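Clorthorpe Print Gallery
Home | Exhibitions | Open Studio | Plan a Visit | FAQ

Frequently Asked Questions

Submitting work to the annual print show

Who can enter?
Any artist 18 or older who lives in the Clorthorpe or Brerkuseck area. Students may enter under the same terms as everyone else. You do not have to be a member of the gallery.

What kinds of prints do you accept?
Relief, intaglio, lithography, screenprint, monotype, and letterpress. Prints that combine one of these with hand coloring or collage are fine. We do not accept digital reproductions of paintings or drawings. If a digital step was part of making your plate or screen, say so on the form.

How many pieces can I send?
Up to 3. A set of prints meant to hang together counts as one piece if the whole set fits within the size limit.

What is the size limit?
44 inches on the longest side, frame included. Larger work will not fit the hanging system in the Roman Room.

Is there an entry fee?
There is no fee for members. Non-members pay one flat fee, listed on the entry form, no matter how many pieces they enter. Fees are not refunded if work is not selected.

When is the deadline?
Entries close at 5 p.m. on the last day of April. Forms left in the mail slot after that time are held for the following year.

Who chooses the work?
This year's juror is Tarık Polat, a printmaker who works mainly in woodcut and has led the Jalell workshop series here for several years. He looks at the entries without names attached. We can't pass along comments on individual pieces.

How many prints will be in the show?
We have wall space for 50. The number changes a little from year to year depending on size.

Does my print need to be framed?
Yes, if it is selected. Use a plain frame with D-rings and wire. Acrylic glazing only, please. Do not send a frame for the jury stage, where we work from photographs.

Can I sell my work through the show?
Yes. Put a price on the form or write NFS. The gallery keeps a share of each sale, and the rate is printed on the agreement you sign at drop-off. Edition numbers must match what you wrote on the form. We do not show prints from editions larger than 100.

Is my work insured?
Selected work is covered from the time you sign it in until the pickup date. It is not covered in transit.

Visiting

Do I need a ticket?
No. Admission is free and you can walk in during open hours. Groups of ten or more should call first so we can keep the room clear.

Can I take photographs?
Yes, without flash or a tripod. A few artists ask us not to allow photographs, and their labels say so.

Is the building accessible?
The Roman Room and the restrooms are on the ground floor. The print study room is upstairs and there is no elevator. Ask at the desk and we will bring study prints down to you.

Can I see prints that are not on display?
By appointment. Tell us which artists or techniques you are interested in and leave a week for us to reply. Pencils only in the study area.
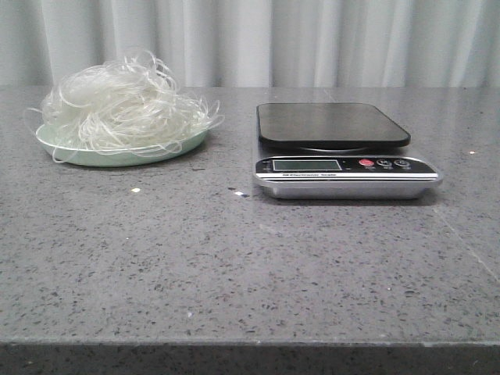

Speckled gray countertop and white pleated curtain.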